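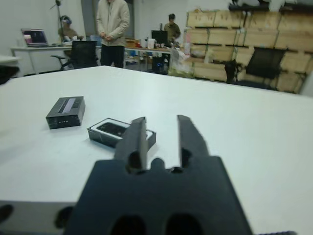 Vol. 13, No. 29

I got to spend my Saturday morning with a robot, and I have to say I liked it more than I thought I would! The Ploltell workshop over on the Clunness side of town threw open its doors on Sat 26 September, and since I'm the one at this newsletter who says yes to anything with free parking, off I went with a notepad and my niece's good pen.

If you've driven past the place you know it doesn't look like much. There's the roll-up door, the sign that still has the old tenant's name on the back, and a ramp. I walked right by the entrance the first time. Inside, though, it's bright and white, and there's a big stack of pale wooden crates up against one wall, several levels high, that I kept looking at the whole time I was in there. (I have a garage. I know what it takes to stack things that neatly.)

Bjarke Thoroddsen met us at the door. He runs the place with Maricel Navarro, and the two of them had split the visitors into groups of 13 so that everybody could get close to the table. I was in the second group, along with a family from Zalley, a retired couple who had clearly been to this kind of thing before, and a boy who wanted to know right away if the robot could fight. Bjarke said no. The boy stayed anyway.

What they're working on is packing and unpacking small goods, the sort of fiddly job you do with your fingertips without thinking. The arm works over a wide white table, and on the end of it there's a black gripper with two straight fingers. It's plainer than I had pictured. I guess I expected a hand! Two small black boxes were set out on the table for it, one closed and lying flat, the other open and shallow with a dark thing in it that looked like a phone. Maricel told us the closed kind is the harder job of the two, because the arm has to work out where the edges are on something that is mostly black and doesn't have much to grab.

They have a little camera down by the gripper, so the robot gets its own view of whatever it's reaching for. Bjarke talked about this for quite a while and I'll be truthful, I lost him somewhere in the middle — but the part I wrote down is that a camera up on the ceiling sees the whole table and loses the small stuff as soon as the arm gets in the way. Down low, you see the fingers and the thing between the fingers. That made sense to me. It's how I thread a needle.

We watched it go for the open box four times. I'm not going to pretend every try was pretty. On the first one it came in a touch too far to the side and nudged the box along the table, and Maricel stopped it and sent it back up. The second and third were clean. On the fourth it paused for what felt like forever (it was probably five seconds) and then went ahead and did it, and our whole group clapped, me included. The retired couple clapped the loudest.

Trinidad Macaraeg, who handles the training side, told me afterward that the pauses bother visitors a lot more than they bother her. She'd much prefer that it wait than guess. She has been there since February and says the arm was slower then, slow enough that she could eat half a sandwich between one box and the next. I asked if it ever drops things and she laughed and pointed me to a shelf of dented cartons behind the coffee machine, which they keep for practice.

A question that came up in our group, and I'm told in every group, was about jobs. The woman from Zalley asked it straight out, which I appreciated. Bjarke said the shop has 14 people on the payroll and has hired two this year, and that the arm is meant for the long repeat runs that they have trouble filling on evenings. She asked what happens when it gets better at the other stuff too. He said he didn't have a good answer for that yet and that she should come back and ask him again. She said she would, and knowing the type, I believe her.

The coffee was decent, by the way, and there were almond cookies from Pascual, the bakery on the corner, which went very fast. If you're planning on the next one, get there early for those.

I also got to try moving the arm myself! Angelica Padilla had a controller set up and let anybody over ten have a turn while she stood by with a finger on the stop button. You get a minute or so. I managed to bring the gripper down over the table and up again without touching a single thing, and I'm counting that as a win. The boy who had asked about fighting was much better at it than I was. His mother says he's getting his own controller for his birthday, so I suppose that's practice of a kind.

My one gripe is the noise. The arm itself is pretty quiet, much quieter than my dishwasher, but with a full group talking in a room with hard white walls it was tough to hear Maricel from the back. I asked about it and she said they're thinking about a small speaker for next time, or smaller groups, or both. Smaller groups would get my vote. Even with 13 of us there was some polite elbowing for the front.

The workshop plans to hold another open morning in February, same hours, and they'd like to have the closed boxes going all the way through by then — picked up, opened and emptied with no one stepping in. Trinidad wouldn't promise it. There's no charge, kids are welcome with an adult, and you should wear closed shoes, which is on the sign but a few people missed it and had to go back to their cars. Sign-up is at the front desk or by phone, and Angelica Padilla is the person to ask for. Please don't mix her up with our own Angelica Castillo at the newsletter, who had already taken three calls about it by Monday and would like her phone back.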